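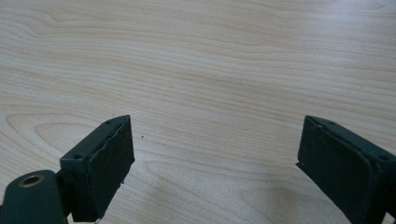 Slide 1. Tabletop, grain running left to right, nested ovals at the left.

Speaker notes: Reading a Tabletop
Natália Štefanec, Mallthorpe furniture evening

Leave slide 1 up while people sit down. Start when the door closes.

Opening. Most of us choose a table by color and size. Tonight covers the surface only: figure, sheen, marks, and what each one means for upkeep. Joints and legs are the second talk, in December.

Figure. Point to the long bands first. They run across the top in shallow waves, tight in some places and wide in others. Ask the room to look at the spacing before the color. Tight lines pull the eye. Wide fields look calm and show crumbs sooner.

Then the ovals at the left. Stretched rings, one inside another. The trade word is cathedral. In solid lumber this comes from a flat cut, where the saw passes through the growth rings at a low angle. Say clearly that a photo does not settle whether a top is solid, veneered or printed. For that, look at the end of the board and the underside. If the lines on the face carry on over the edge as end grain, it is solid. If the same oval turns up twice on one top, suspect a print.

Pause. Take questions on veneer now or they will come up all evening.

Sheen. Satin, faint. The upper right is paler where more light lands on it, and the lower middle goes gray in shadow. Neither is a change in the wood. When you check a finish at home, move the lamp and look again from the other side. A patch that moves with the lamp is light. A patch that stays put needs a closer look.

Specks. There is one small black dot, left of center. Could be debris, could be a mark. Procedure: dry cloth first, along the grain. Then a damp cloth, wrung out hard. Fingernail last, and gently. Do not go straight to sandpaper. A single speck rubbed with coarse paper becomes a dull patch the size of a coin, and the patch is harder to hide than the speck.

Grit. Pass the sample sheets around, 200 and 300. Both are for use between coats on bare or freshly coated wood. Keep them off a finished table unless the plan is to refinish the whole top.

Kowalczyk board. Hold it up under the side lamp. One half oiled, one half left bare. Let people touch both halves. The Draltano board is the veneered one — show the edge, then the face.

Costs, if asked. The Grelitz workshop quoted 617 for a full strip and recoat of a dining top, 959 with the leaves included. Prices are theirs and may have changed.

Close with the care sheet. Spare copies are on the chair by the door. Lights up, boards back in the blankets, face to face with felt between.

Comments (3)

tablesaw_ken
The lamp test is useful. I spent a whole weekend chasing a gray patch that was the shadow of my own monitor.

Ines R.
Does the damp cloth step apply to waxed tops? Mine goes cloudy.

N. Štefanec
Ines, skip the damp cloth on wax. Dry cloth, then a little fresh wax on the spot, and buff after it hazes.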